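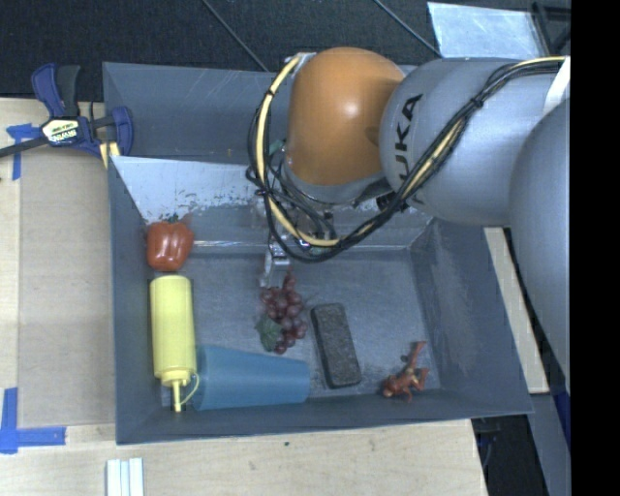
Nornham, 2024-04-18

How a robot arm picks things out of a bin

An explainer for readers aged 9 to 12, from the Nornham school robotics club

Picking up a bunch of grapes takes you less than a second. You look, you reach, you close your fingers. A robot arm has to be given a method for each of those steps. This term the club is working on a task called bin picking. The arm must take objects out of a bin one at a time and put each one down in a second place.

The arm

A robot arm is a chain of stiff parts called links. The places where the links meet and turn are called joints. Our project uses an arm with 7 joints. Your own arm bends in a similar way at the shoulder, elbow and wrist. The large orange cover in the picture is part of a joint. The black cables run along the outside of the arm and loop under that cover. A cable must have enough slack to let the joint turn, but if the loop is too big it can catch on the side of the bin.

The tool at the end of the arm is called a gripper. It has fingers that close on an object. One silver finger is pointing down, with its tip close to the grapes.

The bin

The bin has high walls that lean outwards. A clamp grips its edge and the edge of the table. If the bin slid even a little, every position stored in the program would be wrong.

The walls cause a problem of their own. An object lying against a wall leaves no space for a finger on that side. The program then has two choices: turn the wrist and grip the object the other way, or push it towards the middle first.

The objects

The objects are chosen because they are different from each other.

The red pepper is shiny. Bright reflections can confuse a camera, which may read a white spot as a hole or an edge.

The blue cup is see-through. A camera that measures distance often sees straight through such plastic and reports the floor of the bin instead.

The grapes have a lumpy outline, narrow at one end and fuller in the middle. The program has to find a part that the fingers can close on.

The squeeze bottle is long. It should be gripped near the middle, or one end will drop.

The small toy figure has thin limbs that stick out. Its centre is a better target than any of the limbs.

The steps in the program

1. Take a reading of the bin.
2. Find the outline of each object.
3. Choose the object with the most free space beside it.
4. Move the gripper above that object and stop.
5. Lower the gripper, close the fingers and lift.
6. Check the distance between the fingers. If they have closed completely, nothing is being held. Go back to step 1.

Step 6 is easy to forget. Without it, the arm will carry nothing to the second place and carry on as if the job were done.

Keeping a record

The club logs each attempt as a pick or a miss. The target for the project is 700 attempts by December. The log is called Nirkar, and it also stores which object was chosen and which way the wrist was turned. A single miss tells you very little. If most of the misses belong to one object, you know which part of the program to change.

Try it at home

Put a few objects in a deep box. Pick them up using kitchen tongs, with one eye closed. Write down which ones you drop, and where in the box they were lying.

Words to know

Link: a stiff part of a robot arm.
Joint: a place where two links meet and turn.
Gripper: the tool that holds an object.
Slack: spare length in a cable.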